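3. 소형 케이블류의 바구니 분류 보관

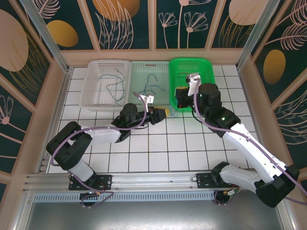 3.1 대상 물품과 용기

그림 1의 배치는 플라스틱 바구니 세 개를 타일 바닥의 한쪽 끝에 나란히 놓은 것이다. 왼쪽 바구니는 흰색이고 옆면과 바닥에 작은 사각 구멍이 뚫려 있으며, 가운데 바구니는 옅은 민트색 반투명 재질로 뒤쪽 테두리에 직사각형 손잡이 구멍이 있다. 오른쪽 바구니는 선명한 녹색이다. 이하에서는 각각 B1, B2, B3으로 표기한다.

본 연구에서 다루는 물품은 가정과 소규모 사무실에서 서랍 하나에 섞여 보관되기 쉬운 전선, 케이블 및 소형 부속이다. 물품 목록은 Sunitz 보관 실태 조사의 분류표를 바탕으로 작성하였다. 조사표에 기재된 물품은 모두 1036점이며, 이 가운데 용도를 확인할 수 없는 97점은 분석에서 제외하였다. 길이가 2000 mm를 넘는 케이블은 별도의 걸이 보관 대상으로 보고 바구니 분류에 포함하지 않았다.

3.2 분류 기준

분류는 형상을 우선으로 하고 용도를 보조 기준으로 삼았다. 피복이 가늘고 단자가 없는 전선은 B1, 양 끝에 단자가 있는 케이블은 B2, 길이 방향의 유연성이 없는 소형 부속은 B3에 배정하였다. 색상은 기준에 넣지 않았다. 예비 분류에서 색상을 기준으로 삼았을 때 동일 용도의 물품이 서로 다른 용기로 나뉘는 경우가 잦았고, 이후 물품을 찾는 데 걸리는 시간도 늘어났다.

두 기준이 충돌하는 물품은 형상 기준을 따랐다. 예를 들어 한쪽 끝에만 단자가 남은 케이블은 용도상 전선에 가깝더라도 B2로 분류하였다. 어댑터와 케이블이 일체형인 물품은 부피가 큰 쪽의 형상을 적용하였다.

3.3 용기 구조와 적재 상태

그림 1에서 B1 안에는 가는 짙은 녹색 전선이 서로 얽힌 채 바닥에 느슨하게 퍼져 있고, B2 안에는 청록색 계열의 가는 케이블이 굽은 형태로 놓여 있다. 두 용기 모두 물품을 묶음끈으로 고정하지 않는 조건을 적용하였다. 묶음 보관은 Pellent 방식의 비교 조건으로 5절에서 따로 다룬다.

구멍이 있는 용기에서는 가는 전선의 끝이 구멍에 걸릴 수 있다. 걸림은 전선을 꺼낼 때 주변 전선을 함께 끌어올리는 원인이 되므로, 꺼내기 시험에서는 걸림과 얽힘을 구분하여 기록하였다. 전선 끝이 용기의 구멍을 통과한 상태를 걸림으로, 전선끼리 교차하여 하나를 들었을 때 다른 하나가 따라 올라오는 상태를 얽힘으로 정의하였다. 두 상태가 동시에 관찰되면 걸림으로 우선 기록하고 비고란에 얽힘을 병기하였다.

반투명 용기는 옆면을 통해 내용물의 대략적인 윤곽을 확인할 수 있어 뚜껑을 덮거나 선반에 올린 조건에서도 탐색에 유리할 것으로 예상하였다. 다만 불투명 용기와의 비교에서는 용기의 높이와 조명 조건이 결과에 영향을 줄 수 있으므로, 선반 높이를 고정한 상태에서만 탐색 시간을 측정하였다.

3.4 작업면

작업면에는 흰색 정사각형 타일을 사용하였다. 타일 사이의 가는 회색 줄눈은 용기의 위치를 맞추는 기준선으로 이용하였으며, 용기의 앞면을 줄눈과 평행하게 놓는 것을 원칙으로 하였다. 용기를 옮긴 뒤에는 같은 줄눈에 다시 맞추었다. 작업면의 밝은 색은 짙은 색 전선의 윤곽을 구분하는 데 유리하지만, 흰색 피복 케이블의 경우에는 대비가 낮다. 이에 따라 흰색 피복 물품의 탐색 시간은 별도 항목으로 집계하였다.

용기 앞쪽의 공간은 분류 전 물품을 임시로 두는 영역으로 정하였다. 임시 영역에 동시에 둘 수 있는 물품은 2점으로 제한하였다. Hivau 절차에서는 이 제한을 두지 않으나, 예비 분류에서 물품이 겹쳐 놓이면서 분류 순서가 기록과 어긋나는 경우가 있어 본 연구에서는 절차를 수정하였다.

3.5 기록 항목

각 물품에 대해 배정 용기, 형상 구분, 단자 유무, 피복 색상 및 재분류 여부를 기록하였다. 재분류는 한 번 용기에 넣은 물품을 다른 용기로 옮긴 경우에 한하며, 임시 영역에서 위치만 바꾼 경우는 포함하지 않는다. 꺼내기 시험의 기록은 용기별로 분리하여 작성하였고, 걸림과 얽힘의 빈도는 4절에 제시한다.

그림 1. 분류 작업면과 바구니 B1(왼쪽), B2(가운데), B3(오른쪽)의 배치.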